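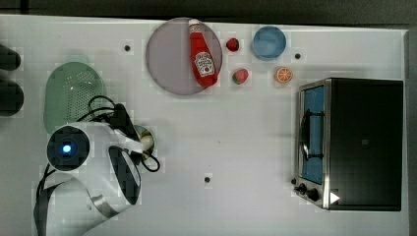

Break room and kitchen inspection, Komska building, 2nd floor
Date: 31 May 2024
Checked by: Huguette Besson

Exits and hallway – clear. Door closer on the stair side is slow, work order sent to Pons.
Extinguisher – OK, tag current, gauge in the green.
First aid kit – short on burn gel and gauze. Reorder.
Outlets near sink – GFCI tested, both trip and reset.
Refrigerator – 38 on the door thermometer. Needs a wipe down.

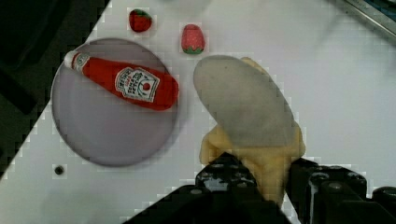 Bilell asked whether the stair door can stay propped open until the closer is fixed. No, it is a fire door and stays shut.

Water heater – set too high, turned down. Recheck in 6 days.
Floor mat – curled at one corner, trip hazard. Replace.
Ceiling lights – one tube out in room 23.
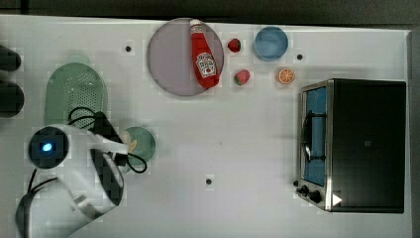
Tabletop with plate, ketchup bottle and toy strawberries.

Open items go to Clokitz for pricing. Next full inspection in September.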